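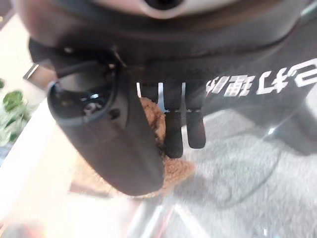 What should a small firm sort out first when it's buying its first robot arm? The running costs. Work out what you can afford every year to keep the thing going, and only then look at what's left for the arm itself.

Most people do it the other way round. Noura Bataineh did, and she'll say so to anyone who asks. She runs Fisby, a toy repair and resale business in Nendton, and in May she had a spreadsheet with one line on it. Arm, gripper, delivery. Done by lunch.

It wasn't done by lunch.

"I'd priced the robot and I hadn't priced the job," she says. The job being picking up soft toys – bears, mostly, and rabbits – and putting them in the right bin. Soft things are a pain. They squash, they hang, they come up by one ear. A gripper that's lovely with a metal bracket can be hopeless with a rabbit. So the first thing to go on the new spreadsheet was finger pads, and spares of the finger pads, and then a second lot of spares.

Pads wear. Fluff gets in everything. Budget for both.

Maya Qaisi does the planning side for Geagea, a consultancy that helps workshops like Fisby spend their money slowly. She has a form. It is 11 pages long and people hate it. Page one asks what you want picked up, page two asks what you'll do on the days when it doesn't get picked up, and a fair few customers never get to page three. She counts that as a good result. Cheaper for them than finding out in the spring.

Her advice, in the order it came out over a very quick coffee:

Borrow or hire before you buy. A month is plenty. Take your worst items along, the floppy ones and the shiny ones, and leave the easy ones at home.

Ask what the gripper costs on its own. Then ask what it costs to replace in a hurry. Those are two different numbers and the second one is the one you'll pay.

Cables. Everybody forgets cables. Fisby spent £334 on leads, clips, floor covers and one adaptor that had to come twice becuase the first was wrong.

Training time. Not the course fee, the hours. If two people are learning the arm then two people aren't mending bears, and that belongs in the sum.

A camera near the gripper is worth having if your stock changes shape every day, as Fisby's does. Check who sets it up and whether they charge to come back. And look at where the arm will actually stand. Floor, sockets, light through the window at four in the afternoon. Bright patches upset cameras. A blind is cheap. Put the blind in the budget.

Bataineh's finished plan has three columns: must have, later, and no. "No" is the longest. A second arm went in there, along with a conveyor and a very smart lighting rig that a salesman was awfully keen on. The software went in "later" for a while. She had her eye on Lomumow, the scheduling package, then decided a whiteboard would see them through to the new year.

She has put £2000 aside for things going wrong in the first year. Qaisi wanted more. They argued about it, Qaisi lost, and it's written on the plan in red that she lost, with the date, August 29, 2018. Extended cover from the supplier was quoted at £1216 a year and that one stayed in "must have", though Bataineh crossed it out once and had to write it back in.

Would she do it again? Yes, slower. She'd start with the toys, she says, a whole table of them, the awkward ones at the front, and make each supplier have a go before anyone mentioned a price. Two of the firms she rang wouldn't bring anything to try. She stopped ringing them.

Lease or buy is still open. Leasing looks dearer over three years but the gripper gets swapped when it's tired, and for fluffy work that matters a good deal. Buying means you own it, worn pads and all. Qaisi leans towards a lease for anybody on their first one. Bataineh leans towards owning things. The quote runs out at the end of next month so they will have to pick by then, and there is stil the question of who's going to drill the floor.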